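Inicio Reportajes Entrevistas Talleres Boletín Contacto

«Yo ya no vuelvo a casa con las manos hechas polvo»

Llegué a Gurnel a las siete y media de la mañana, con sueño y sin haber desayunado, y lo primero que me dieron fue un café malísimo y una bata antiestática que me quedaba enorme. La jefa de turno se rio un buen rato de mis mangas. Me pidió que no pusiera su nombre («aquí todos saben quién soy, con eso me basta») y luego habló casi dos horas sin parar, ¡una maravilla para quien lleva la grabadora!

En Gurnel desmontan y reacondicionan ordenadores de sobremesa que les llegan de oficinas y colegios. En junio pasaron por el taller 1121 equipos, el mejor mes que recuerdan. Ella entró hace ya muchos años, cuando todo se hacía con destornillador y paciencia. «Yo abría 40 torres en un turno, y al día siguiente otras 40. Me dolía la muñeca hasta para untar la mantequilla», me cuenta enseñándome el gesto.

El primer brazo lo instaló Praler, una empresa pequeña de integración que se pasó semanas metida en el taller, preguntando por todo. Le pregunto cómo lo recibieron y pone los ojos en blanco. «Fatal, ¿cómo lo íbamos a recibir? Había compañeros que ni lo miraban. Yo tampoco fui simpática, te lo digo ya.» Lo que la hizo cambiar de idea fue una tontería: uno de los técnicos le pidió que le explicara cómo sabía ella, con los dedos, cuándo una pestaña iba a ceder y cuándo se iba a partir. Nunca se lo habían preguntado. Acabó dibujándole media docena de anclajes en el reverso de un albarán.

Ahora su trabajo es otro. Prepara la torre, decide qué se saca y en qué orden, y vigila. Las memorias y los procesadores van a un soporte impreso en 3D, cada pieza en su hueco, y de ahí a la prueba – el soporte lo han rediseñado tantas veces que ya ni se acuerda de cuál era el primero. 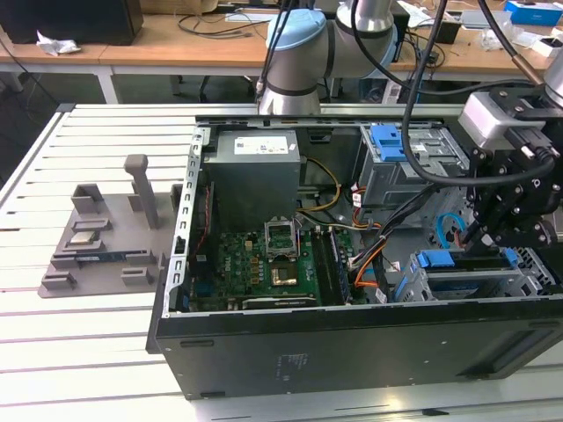

Un compañero de la mesa de al lado, que llevaba rato escuchando, se metió entonces en la conversación para decir que a él no le convencía tanto. Según él, antes se aprendía el oficio abriendo máquinas, y los chavales que entran ahora saben parar un brazo pero no distinguen un anclaje de otro. Ella no se lo discutió. «En eso tiene razón», me dijo, y se quedó callada un momento. Por eso pidió que los nuevos pasaran sus primeros 90 días desmontando a mano, y se lo concedieron, aunque le costó tres reuniones y algún portazo.

¿Y los puestos? Porque a eso había venido yo, la verdad. Me dice que no han despedido a gente, pero que dos jubilaciones se quedaron sin cubrir y que eso también cuenta. «No me gusta que lo vendan como que aquí no ha pasado nada. Somos menos a la hora del bocadillo.» También hay un plus nuevo por supervisión, que le parece corto, y un curso en Lương, el centro de formación del polígono, que le pareció largo.

Antes de irme le pregunté qué no le dejaría nunca al robot. Se lo pensó. «Los equipos que vienen golpeados. Esos los abro yo, y que me esperen.» Luego sonó un aviso en la otra punta del taller y se fue casi corriendo, con el café a medias.

Última actualización: junio

Contacto | © Boletín Ulta | Volver arriba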